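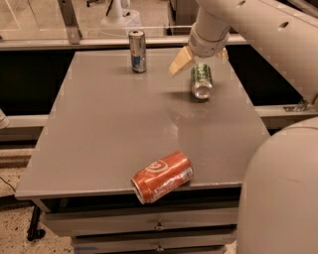 2. Setting Up Your Midel 2423 Can Crusher

Welcome to the fun part! The Midel goes on the wall once and then you get to use it every day, so take your time with this section and enjoy it. You will need a pencil, a level, a drill, a screwdriver and the bag of hardware marked 971.

2.1 Choosing a spot

1. Find a wall stud. Drywall alone will not hold the crusher, even with heavy anchors.
2. Hold the back plate at elbow height and swing your arm down as if you were pulling the handle. If you bump a shelf, a car mirror or the dog's bed, try a little farther along.
3. Leave room underneath for your bin. A tall kitchen bin fits nicely under the drop slot, and so does a plain cardboard box.

Note: Garages, mudrooms and covered porches are all great places. If you mount the crusher outdoors, wipe down the hinge pin after rain.

2.2 Mounting the back plate

4. Mark the top hole, drill it, and drive the first screw most of the way in.
5. Hang the plate on that screw and set the level against its side.
6. Mark and drill the other holes, then tighten everything by hand.

CAUTION: Check for wires and pipes before drilling.

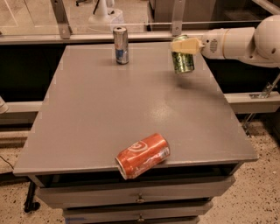 Leonie Gruber wrote to us that she screwed a length of two-by-four to her studs first and put the crusher on that, and that after a whole summer of family barbecues the plate hasn't budged. We love this idea! It works especially well on older walls where the studs are hard to find. Just be sure the board itself is fastened to a stud at 2 points or more.

2.3 Attaching the handle

7. Slide the handle into the yoke with the rubber grip facing you.
8. Push the hinge pin through from the left and snap the clip over the end.
9. Lift the handle until it stands out from the wall at 90 degrees. It should stay there when you let go. If it sinks, give the tension nut a quarter turn and try again. 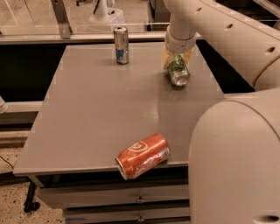
A new hinge feels stiff for the first few dozen cans. It loosens up wonderfully with use, so please don't oil it right away. If it still squeaks after a month, one drop of light machine oil on the pin is plenty.

2.4 Your first can

10. Empty the can and give it a quick rinse.
11. Set it in the cradle with the opening facing out.
12. Keep your free hand behind your back or in your pocket (seriously, make it a habit!) and pull down in one smooth motion.
13. Raise the handle and the flattened can drops through the slot.

CAUTION: Never crush spray cans, sealed cans, glass or steel food tins. Children should use the crusher only with an adult beside them.

Note: Some deposit return machines refuse flattened cans. Ask at your return point before you crush a big batch.

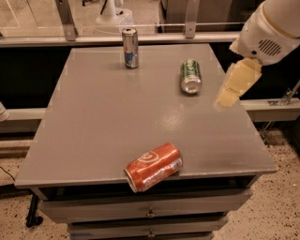 Fig. 2-4. Drink cans, silver one standing, green one on its side.

2.5 Adjusting for slim cans

14. Loosen the thumbscrew on the cradle.
15. Slide the insert in until it clicks, then tighten the thumbscrew.
16. Take the insert out again before you go back to standard cans.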